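Girnum Bath Towel, white with brown edge
From the Trarnbridge range

We love this towel and we've been using the same set at home since January! It's a proper thick one, 740 grams to the square meter, and it comes out of the wash as soft as it went in (skip the fabric softener, it only flattens the loops). Made for us by the Gunn mill in long-staple cotton.

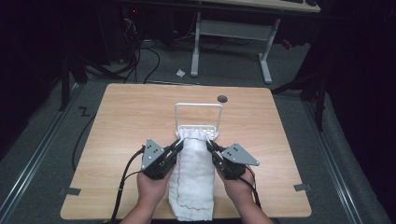

Drying time is the one thing people ask about with a heavy towel. Ours take an afternoon indoors with a window open, a bit less in summer. Give them air on both sides if you can: a plain white plastic rack does the job, with the towel hanging down long from the front. The stitched border in dark brown is narrow, so it doesn't pucker, and it looks great against a pale wall.

Wash warm, tumble low. Wash once before first use, separately, as there will be lint.

Item 584
Weight 740 gsm
Price $39 each
Matching hand towel: item 115
Ships from Nomivgate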